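Shoes by the door: what's your system?
Home & Tidying > Hallways and entrances

corier_lane
Right, I need hallway people! We moved into a ground floor flat in February and I am completely in love with it except for one thing, which is the footwear. There are 5 of us and we all kick our shoes off as we come in, so by teatime you can't open the front door properly. I'd love to hear how you all do it. Rack? Basket? Straight to the bedroom? I've got a space beside the door that's as wide as a doormat and a bit, and that's my lot.

Skekix
Oh I LOVE this subject. We gave up on racks two summers ago and went to what my other half calls parking bays. Flip-flops and slides live on the floor, side by side, toes to the wall, and anything with laces goes in the cupboard. It takes seconds to straighten up and I find it weirdly satisfying, I do it every evening while the kettle's on.

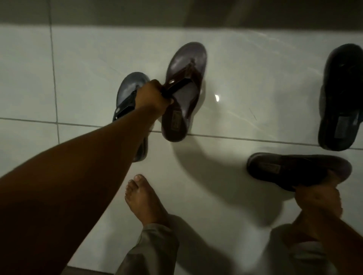
Evening line-up on the tiles, brown one going in next to the dark grey. Black slide still to be dealt with.

The trick is to pick them up by the strap and put them down, don't shuffle them along with your foot. Shuffling leaves marks on glossy tiles and you'll be on your knees with a cloth every Thursday like I was.

rula_at_home
Those tiles though! Is that marbling in them? We've got plain white and they show every single crumb.

Skekix
Yes, very faint grey streaks. They still show crumbs, sorry to say. But they wipe up beautifully and I'd have them again tomorrow.

Arellano
Going to be the grump here. Floor parking is fine if you sweep once a week. If you sweep daily, which you should with tiles by an outside door, you're lifting every pair every day. Get them off the floor. I've had a two-tier metal rack for years and the broom goes straight under it.

Skekix
Fair, but lifting flip-flops takes no time at all! I sweep, they go on the step, they come back in. A rack in our hall meant a bruised shin every single morning.

Arellano
Then your rack was too deep. Mine's the tilted sort, toes down, hardly sticks out.

rula_at_home
I'm somewhere in the middle. Basket for the summer stuff, rack for proper shoes. The only snag with a basket is that you can never find the second one of anything. My daughter went to the corner shop in odd flip-flops the whole of last August and said it was a look (it sort of was).

corier_lane
This is brilliant, thank you, keep going! Skekix, do you use the grout lines to keep them straight? I noticed the heels are nearly on one.

Skekix
Ha, you've spotted my secret. Yes! Heels near the line and they come out level without any thinking. It's like having the car park already painted for you.

biscuit_tin_666
Can I ask about cleaning? I've got a brown pair a lot like that and the footbed has gone dark and a bit sad where my heel goes. Washing up liquid hasn't touched it.

rula_at_home
What's the footbed made of? If it's rubber or foam, bicarb mixed to a paste and an old toothbrush, leave it ten minutes, rinse, dry in the shade. If it's leather keep the water well away and use a barely damp cloth with saddle soap. Please don't put them on the radiator, I curled a lovely pair that way.

Arellano
Agree with all of that. And go gently round any studs or buckles, dry them off afterwards with a bit of kitchen roll or you'll get rust spots on the strap.

biscuit_tin_666
Foam I think, it squashes. Paste it is! Will do one tonight and leave the other so I can compare.

corier_lane
Update from me: I've moved everything with laces to the bottom of the coat cupboard and lined up the rest with toes to the wall. The door opens ALL the way. I'd forgotten it did that. The youngest walked straight through the lot with a scooter, but we lined them up again and it held until bedtime.

Arellano
Give it a fortnight and you'll be asking me for the measurements of my rack.

corier_lane
Go on then, post them anyway, the wellies still need a home.

Arellano
Will measure it when I'm in. From memory it's a whisker under 1000 mm long, so check your gap first.

Skekix
Wellies go upside down on a boot tray in our house, or spiders move in. Different thread maybe? I have a lot to say about boot trays.

rula_at_home
Please start it, I've been wanting to talk about boot trays for ages!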